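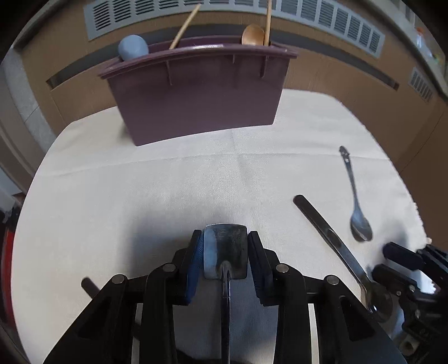
Fig. 1. Purple tub holding a ball, a wooden spoon and thin wooden sticks.

Home Storage and Clutter, Session 4: The Mixed Container

Notes to go with the evening class at Bornbridge. Bring these back next time, please, as I only print the one set each (and the copier at Hopkin House eats paper).

Last session we did cupboards and the business of "active" and "resting" things. If you missed it, borrow somebody's notes, but the short version is that an active thing gets picked up at least once in a normal week and a resting thing doesn't. A cake tin can be active in one house and resting next door. Keep that in your head because we need it tonight.

What I mean by a mixed container

I mean any box, tub, drawer, jar or bag where the things inside don't share a job. A cutlery tray isn't one. The drawer under the cutlery tray nearly always is! Mine has string, a bike key, birthday candles and a tape measure in it, and I teach this stuff.

I used to tell people to get rid of them all. I was quite strict about it, and the first group I ever taught went home and emptied every one, and then Gwilym Gape rang me to say he now had a very tidy kitchen and no idea where anything was. I've changed my mind since then. People remember a mixed container by where it lives and what it looks like, and that memory is worth a lot. You lose it the moment you sort the contents into six labelled boxes on a high shelf.

So the question I'd like us to ask now is how big a mixed container can get before it stops working.

The rummage test

Pick one thing you know is in there. Put your hand in and find it. If you can do it without taking anything else out, the container is fine, leave it alone and go and have a cup of tea. If you have to lift out one or two things, it's getting full. If you end up tipping it out on the table, it has become a heap with sides.

Tall things help here more than you'd think. Anything long enough to poke out over the rim finds itself, so it hardly counts towards the muddle. Flat and small things sink, and it's the sinkers that cause the trouble: batteries, buttons, lids, the little feet off the bottom of chairs.

Elin Jarman's hall drawer

Elin kindly let me use this again. When she first did the test in June her drawer held 79 separate things, which she wrote down on the back of an envelope, bless her. She sorted them like this:

Active, used most weeks: 23
Resting, but wanted: 31
No idea what it is: 14
Broken, or belongs to something long gone: 11

Look at the first and last lines together. Fewer than a third of the things in there were earning their keep, and she was moving all the others out of the way every time she wanted the door key. She kept the 23, put the resting things in a shoebox on the shelf above, and gave the mystery items a jar of their own with a lid. We'll come back to the jar.

Depth

Shallow beats deep nearly every time. In a deep tub you see the top layer and you guess at the rest. If you only have a deep one, stand a smaller pot inside it for the sinkers. A yoghurt pot does nicely, one of the big 500 gram ones, washed out. Please don't go and buy anything for this. I know the Mirken catalogue has lovely dividers in it, and I know because I own several sets and they are themselves in a drawer, resting.

The jar of mysteries

Rule of thumb: the jar stays where you can see it and it never gets a second jar. When it's full you go through it. Ask everyone in the house, as half the time a thing is only a mystery to you. My brother in Woltine identified a plastic hook I'd kept for years (curtain rail, not even my curtains).

For next time

1. Choose one mixed container at home. Only one, and not the loft.
2. Do the rummage test three times, for three different things, and write down what happened.
3. Make the four lists as Elin did. Counting is enough, you needn't name every item.
4. If there's a jar of mysteries, bring it in. We'll pass them round after the break.

Next session is shared spaces, so families, flatmates, and what to do when your heap is somebody else's perfectly good system. Doors open at half past six, and could whoever has my blue folder please bring it back.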